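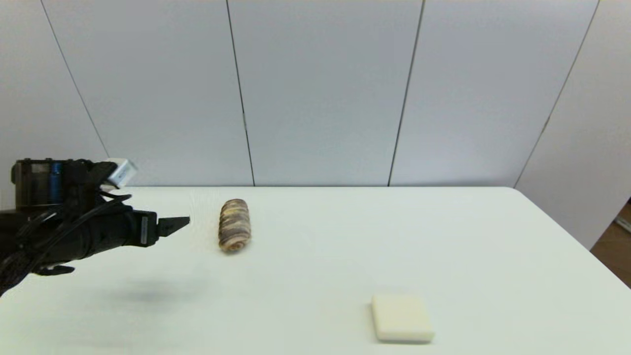
Gripper and striped roll, white table.

August, notebook, residence permit backlog

8:40. Second batch of Grudow case files in. Scans are better than the first lot but whoever fed them put the fee receipts in front of the application forms, so the intake date comes up blank in Sorell unless you scroll back. Fixed by hand for the morning. Needs a rule in the import script, not doing it today.

Reminder of what we're after, so I stop drifting: how long between filing for renewal and getting the temporary letter that lets people keep working. Not the final decision. The final decision is a different mess and the ministry publishes something on it already.

Coding sheet, changes since last time:

"Date filed" is the stamp date. If the stamp and the handwritten date disagree, stamp wins, handwritten goes in notes.
"Letter issued" is the date printed on the letter. Envelope postmark goes in its own column now. Was getting lost.
"Employer letter attached" yes / no / can't tell. Please use can't tell. Last week people were guessing no.
Nationality stays off the shared sheet. Codes only, key is in the locked drawer.

Nearly 600 files in the Grudow set. Pulled 40 for the double-coding check. Same 40 for both coders, no talking until both done.

9:55. Phone call with the legal aid desk at Tejada House. They say the Grudow office stopped giving out temporary letters at the counter in spring and mails them all now. Nothing in writing, it was announced on a paper taped to the door. Someone there may have a phone photo of it. Asked for it. If true, the gap between printed date and postmark matters a lot more than I thought and the earlier charts are too kind to the office.

Also from the call: people showing up with expired cards and a filing receipt, employers refusing the receipt. Receipt is supposed to be enough for 10 weeks. Where does the 10 come from? Circular, not the statute. Find the circular.

11:20. Found the circular. It says the receipt "may be accepted", so employers are reading it one way and Tejada House the other. Copied the paragraph into the project folder under Law. Do not paraphrase it in the draft, quote it.

Double coding, first pass. Agreement good on filed date, bad on employer letter. 11 of the 40 disagree there. Went through them one at a time:

Most are the fish plant letters. One page, no letterhead, signed by a shift manager. One coder took it as an employer letter, the other as a reference. I'd say employer letter if it gives hours and a start date. Writing that in.
A few are translations with no original behind them. Can't tell, for now.
One was simply a slip of the mouse.

Will recode that column from scratch after lunch, both of us.

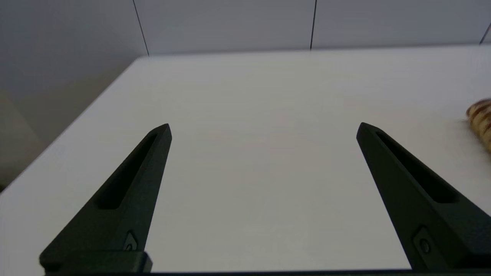
By Ramiro Olmedo

1:30. Recoded. Much better, not counting again till the whole batch is through.

Sorell crashed on export, twice. It doesn't like accents in the notes field when you go out to the old spreadsheet format. Use the new format. Lost maybe half an hour of notes, retyped what I remebered. If a note in the fish plant group looks short that's why.

2:45. Avura question. Avura files go through the Grudow office since the reorganization, but the older ones carry the Avura stamp. So is an Avura-stamped file with a Grudow letter one case or a transfer? Decided: one case, filed date from the first stamp, tick the transfer box. Transfers get their own line on the chart. Don't average them in with the rest, they pull everything long and then the office says (fairly) that it's the move and not the staff.

Couple of Avura people seem to have filed again because they thought the first application was lost. Same name, same birth date, different number. Link them, keep both dates. Question for the desk: were they told to refile? By who? One has a second fee receipt so they payed twice. Flag for Tejada House, with permission only, the consent form covers research and not referral. Check wording before sending anyone's name anywhere.

3:50. Draft paragraph for the council hearing, very rough:

"Renewal applicants at Grudow may be lawfully present and still unable to show it. The temporary letter is the document employers ask for, and its date of printing is not the date it reaches the applicant."

Too stiff but the second sentence is the point. Keep.

Don't put a median in yet. Whoever asks, the batch isn't finished.

Left to do:
import rule for the receipts in front
door notice photo, chase
rename postmark column, it's still called "env"
ask the office for the date the counter stopped, in writing
drawer key goes back on the hook, it was in my coat again

4:30. Photo of the door notice came through. Blurry, no date on it. Signed by the section head though. Filed under Grudow, notices.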